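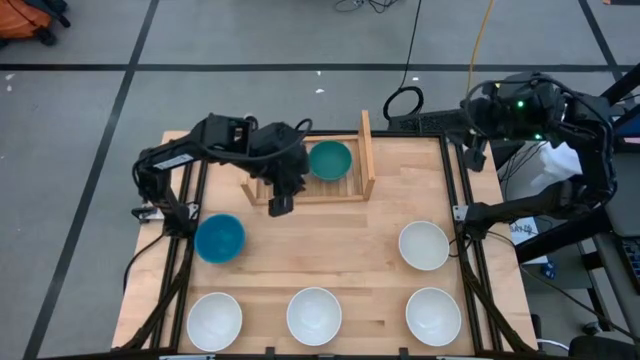

Zwei schwarze Roboterarme an einem Tisch aus hellem Holz.

26. Dezember 2023

"Vondbridge": Finale wird im Januar wiederholt

Der Streamingdienst Tokeck lässt das Finale der zweiten Staffel von "Vondbridge" noch einmal austragen. Die Siegerin, die kurz vor Weihnachten im Goldregen stand und ihrer Großmutter dankte, ist damit bis auf Weiteres keine mehr. Den Pokal darf sie laut Mitteilung des Senders vorläufig behalten, "aus logistischen Gründen".

Auslöser ist das Abstimmungsergebnis. Die beiden Finalisten lagen am Ende 126 Stimmen auseinander. Kurz darauf fiel mehreren Fans auf, dass die App noch Stimmen annahm, als im Studio schon das Konfetti lag. Wer nach der Verkündung abstimmte, bekam eine freundliche Bestätigung mit Herzchen und dem Hinweis, es bleibe spannend. Das lässt sich rückblickend kaum bestreiten.

Die Produktionsfirma Zúñiga sprach zunächst von einem "Darstellungsfehler". Am Tag darauf war es ein "Zählfenster mit unscharfem Rand", und in der dritten Fassung, die bislang als die gültige gilt, lief die Uhr der App 17 Minuten nach. Wie viele der verspäteten Stimmen in das Ergebnis eingeflossen sind, will die Firma nicht beziffern. Man habe aber großes Vertrauen in die übrigen.

Für alle, die den Herbst mit anderen Dingen verbracht haben: In "Vondbridge" ziehen Leute, die einander nicht kennen, in ein ehemaliges Kurhotel am Rand von Sasberg und wählen sich dort nach und nach wieder hinaus. Wer geht, muss über eine kleine Holzbrücke im Park, während auf der Terrasse die Verbliebenen winken und dabei unterschiedlich glaubwürdig weinen. In der ersten Staffel wurde auf der Brücke noch geschwiegen. Inzwischen gibt es dort eine Abschiedsbotschaft aus dem Lautsprecher, eingesprochen von genau der Person, die den Rauswurf eingefädelt hat. Meist geht es darin um Respekt.
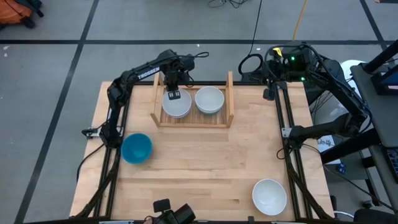
Im Internet sind die Lager so verteilt, wie man es erwarten durfte. Die Anhänger des Zweitplatzierten halten die Wiederholung für das Mindeste und hätten gern zusätzlich eine Entschuldigung, am liebsten auf der Brücke. Die Anhänger der Siegerin verweisen darauf, dass ihr Liebling wochenlang den Putzplan geschrieben habe und schon deshalb eine Auszeichnung verdiene. Eine dritte, kleinere Gruppe fordert die Rückkehr des Kandidaten, der in der ersten Woche wegen eines Streits um ein Nudelsieb abreiste. Er selbst hat sich dazu mit einem Foto seines eigenen Nudelsiebs geäußert.

Die Siegerin zeigte sich am Abend in einem kurzen Video gefasst. Sie habe immer gesagt, dass es ihr um die Erfahrung gehe, und nun bekomme sie eben mehr davon. Ihr Gegner schrieb, er freue sich auf ein faires Finale, und setzte hinter das Wort "faires" drei Ausrufezeichen. In der vorletzten Folge hatten beide noch ewige Freundschaft geschworen, allerdings vor der Bekanntgabe des Preisgeldes.

Offen ist, wie das neue Finale aussehen soll. Laut Tokeck kehren beide für eine Nacht in das Hotel zurück, wo sie noch einmal gemeinsam kochen, ein Spiel bestreiten und auf das Ergebnis warten. Bis zu 500 Zuschauer sollen im Park dabei sein. Die Karten aus dem Dezember behalten ihre Gültigkeit, sofern der Abschnitt noch dran ist, und das ist er bei den wenigsten, weil man ihn am Einlass abgerissen hat. Der Sender prüft nach eigenen Angaben eine kulante Lösung.

In Sasberg hält sich die Aufregung in Grenzen. Die Tourismusinformation hatte das Schild mit der Aufschrift "Hier wurde gewonnen" erst vor wenigen Tagen am Parkeingang anbringen lassen. Es bleibt vorerst hängen, wird aber mit einer Plane abgedeckt. Das Café gegenüber führt sein Siegerfrühstück weiter auf der Karte, nun unter dem Namen Finalistenfrühstück und zum selben Preis.

Abgestimmt wird beim nächsten Mal wieder über die App. Zúñiga kündigte an, die Uhr bis dahin stellen zu lassen und den Moment, in dem die Leitungen schließen, zusätzlich mit einem Gong zu markieren. Den genauen Termin im Januar will Tokeck in den kommenden Tagen nennen. Bewerbungen für die dritte Staffel nimmt der Sender bereits entgegen.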